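Junbridge Shared Kitchen - Frequently Asked Questions
Last looked over in October by Nathalie Kennedy, who answers the email

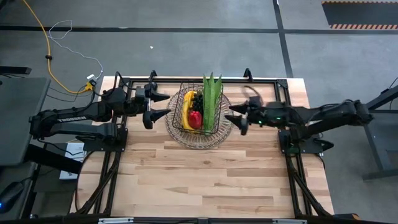 Most of what follows exists because people asked it more than once. If your question isn't on the page, write to us. If it is on the page, we'll know you didn't scroll.

What is the Junbridge Shared Kitchen?
A rented commercial kitchen that 29 small food businesses use by the hour. Jam people, dumpling people, two rival granola people. You pay for your slot, you cook, you clean, you leave.

Do I need a license before I book?
You need your food handler card and proof of insurance before your first slot. You don't need either one to come and look around, and we suggest you do that first. The hallway is narrower than you think and your mixer is wider than you think.

How much does it cost?
Daytime slots and night slots are priced differently and the current rates are on the booking page. We used to list them here too, and then we had two sets of prices, and guess which set people quoted back to us.

What's the shortest slot I can book?
Four hours. Yes, even if you only want to label jars. Setup and cleaning count as part of your slot, so if you've booked until 4 p.m., the counters should be wiped and you should be in your coat at 4 p.m.

Can I leave ingredients overnight?
On your rented shelf or in your rented section of the walk-in, labeled with your business name and the date. Anything without a label is moved to the shelf by the back door for a week and then goes in the trash. "Everybody knows that's my garlic" is not a label.

What is Carrier and why does it keep emailing me?
Carrier is our booking system. It sends one email when you book, one the day before, and one an hour ahead. You can turn the last two off under Settings. The people who turn them off are, by and large, the people who miss their slots.

Which oven is Arar?
The big double one on the left. It came to us with that name on masking tape and we kept it. Arar runs hot on the lower deck, around 15 degrees or so depending on its mood, so bring an oven thermometer and believe it over the dial. The other oven has no name and no known problems.

Can I bring a helper?
Up to two, as long as they also have food handler cards. Children can't be in the kitchen during production. This includes very mature children.

Is there parking?
There's a loading space for 20 minutes at a time and street parking after that. The lot next door belongs to Zostulness, a candle company. They tow. They are perfectly nice about it, and they tow.

Can I sell to the public from the kitchen?
No walk-up sales. You can hand over pre-paid orders at the side door between noon and 6 p.m. Please tell your customers which door. The other one opens into the dish room and startles whoever is in there.

What happens if I cancel?
More than 48 hours out, you get a full credit. Less than that, half. If you don't show up, you've paid for a nice empty kitchen and we thank you for your support.

Who cleans the grease trap?
We do, through a contractor. In return, please scrape your pans into the bin before they go near a sink. The last emergency visit cost us $2,231, and the culprit was rice.

How do I get on the waiting list for a night slot?
Email Nathalie with your business name, what you make, and which nights work for you. Replies usually take a couple of days, longer in the weeks before the holidays when everyone discovers fudge.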